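Journal > House and Garden > July

Wednesday, late

Up at six to get the currants picked before the heat. The bushes along the back fence did well this year and the two by the gate did nothing, same as last summer. I filled both enamel pails and most of the dishpan. My back was finished by nine, so I sat on the step with coffee and pulled stems until the mail came.

Water bill in the mail. It shows 1388 gallons over the same period last year, and I don't see how. I walked the hose line and found it damp at the splitter, so that may be some of it. I put a new washer in and will read the meter again on the weekend before I call Wirbridge and argue. The last time I called them I was on hold for 42 minutes and then the line dropped.

Lunch was bread, cheese and the last of the cold beans. The dining room had the sun in it by then and I read the paper there with my feet up on one of the slat-back chairs. Rain in the forecast again, for the third time this week, and none so far.

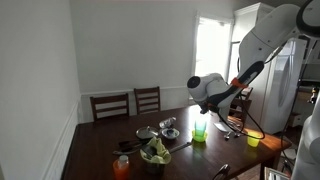
Afternoon - jelly

Made the jelly in two batches. The first set fast and came out dark and clear. The second I let go too long while I was on the phone with the pharmacy, and it is closer to glue. It will do for glazing a ham. I got 15 half-pints in all, and one lid didn't seal, so that jar is in the refrigerator and already open.

I used the Yook sugar this time, the coarse kind, and had to stir longer than I like. I won't buy it again unless the other is out. Also need pectin, paraffin for the old jars, and a new jar lifter. The rubber is coming off the one I have.

Drove to Vevarer around four to return the library books and get chicken feed. The bridge is down to one lane. I sat through three changes of the light with the windows open.

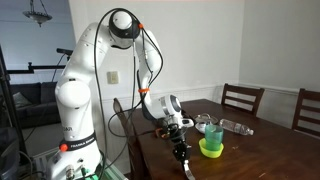 Supper was late, eggs and toast with the new jelly. It needs lemon. I wrote that on the recipe card, under the note from 2000 that says the same thing in my handwriting.

Began the Fluvitz seed order for fall after the dishes. Kale, two kinds of turnip, the short carrots. I am leaving off spinach, as it bolted both times. Wind is coming up a little now from the west and I can hear the loose gutter. Will get the ladder out tomorrow if my back allows.

4 comments | 2 shares

Recent entries
Beans, second planting
The gutter again
Two hens not laying
What I paid for fence wire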